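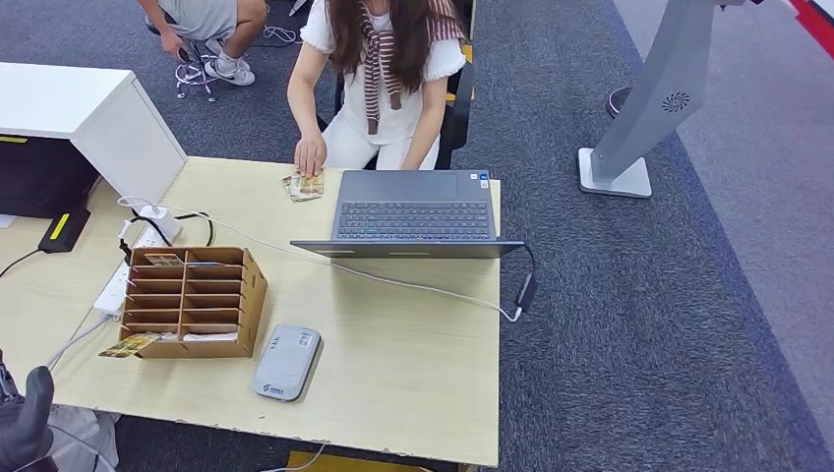

Card sorting desk, Zeleke project, Josandale site.

Home | Projects | Reports | Partners | Contact

Progress report to the Wudell fund
February 21, 2020
Prepared by Nkechi Anozie

You asked whether the new planner is worth a second payment. My answer is maybe, and I would hold the money until July.

The job is still picking printed cards off a desk and filing them in the slots of a cardboard rack. We logged 124 attempts with the new software. Mostafa Bennani's summary calls the results encouraging. I read the same logs and I'm less sure. Around half of the good runs used a start position we had tuned by hand, and the planner gets credit for that work.

Perception is the weak part. Cards that overlap are often read as one card, and a card leaning across the foot of the rack gets taken for part of it. Thierry Perrin has rewritten the edge detection 2 times. The second version is slower and I can't show you that it is better. Cables on the desk are another problem — the planner treats a thin cable as flat surface and will happily route the hand through it.

Control is in decent shape. Lauri Kokkonen fixed the delay in the finger commands, and the replay tool now lines up with the joint logs. I had doubts about that tool and I withdraw them.

Before July we want 3 things: a test set nobody on the team has tuned against, a cable check in the planner, and a repeat of the runs at Pralimham with Asmaa Ait Ali starting them. If the numbers drop there, you should hear it from us first.

2 comments | 3 shares
Contact the Zeleke project office | Back to top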